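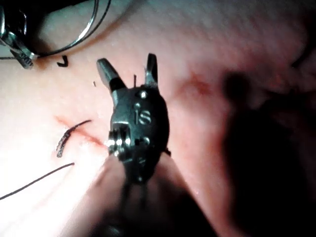

Kershaw Landing

Kershaw Landing is an unincorporated village on the east bank of the Herer River, 12 miles upstream from the town of Gikach. The village was laid out on land that belonged before to the Flirnum grant, and it had in the beginning three streets, all of them running down to the water.

Early settlement

The first families came for the ferry. A rope ferry crossed the river at this place already before the village had a name, and the county court gave a license for it on the condition that mail riders should pass free. A tavern, a smithy and a warehouse for grain stood near the landing. The original plat shows 60 lots, but many of these were never sold, and the lots on the low side were given back to pasture after the spring floods.

Growth and decline

A gristmill was built on Flirnum Creek, and for a time farmers brought their wheat from both sides of the river. When the railroad was built through Gikach, the grain trade moved there. The warehouse was taken down and its stone was used for the foundation of the schoolhouse. The ferry continued until the county opened the iron bridge.

Present day

The village has 238 inhabitants. The schoolhouse serves as a meeting hall, and the old ferry road can still be followed on foot from Water Street to the river. The mill is gone, except for a part of the race, best seen in April before the brush has leaves.

See also: Flirnum Creek; Gikach; Herer River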